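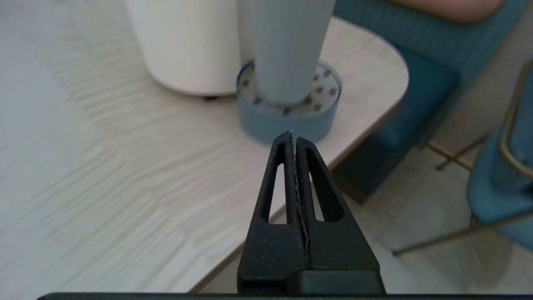
Friday, March 22, 2024
by Imani Ridgeway

So we're looking for people! The Plemetti student robotics club has room for five more on the arm project, and I said I'd write the ad because Arif's last one was two lines long and one of them was his phone number.

The arm (we call it Wollilel, long story, ask Shiuli) has to pick things up off an ordinary table and put them down again somewhere sensible. There's a little camera down by the wrist, so what you get to look at most of the day is two black fingers and whatever they happen to be pointing at. I've gotten weirdly fond of that view. We run it in ordinary rooms with ordinary furniture, and if you've only seen robots bolted down in a lab, you'd be surprised how much a rounded table corner or a shiny tile floor changes the job.

We need people who'll drive the arm by hand and record tries, people who'll sort through the recordings afterward, and at least one person who likes small mechanical stuff. The fingers are the tapered kind with the long slots cut through them, and we'd love somebody who wants to draw up a new pair and argue with Nimal about the tips. He has opinions. Bring yours!

You don't need to know how to code. I didn't when I joined (I was a music major, I still am) and now I write most of the sorting scripts, badly but they run. You do need to be okay with doing the same pick 20 times in a row and writing down how each one went. Some people find that relaxing and some people quit by the second week, so please be real with yourself about which one you are.

We meet Tuesdays after dinner and one weekend afternoon that we vote on. It's unpaid, sorry, but there's a $50 parts allowance per person for the semester and you get to keep what you build with it. The big date is the Bandara Tabletop Challenge in July. Anyone who joins now can be on the floor team if they want to be, and if you'd rather stay home and watch the stream, that's fine too.

To sign up, send a short note to Hawi Derese at the club desk, room 1217, or leave it in the folder on the door. Say which nights you're free and tell us about one thing you've taken apart. It doesn't have to have gone back together.

Recent posts
Minutes from the spring planning meeting
Prutard loaner kits: who has the blue case?
Shiuli's notes on labeling recordings
Bandara Tabletop Challenge rules, updated
Finger designs we tried last fall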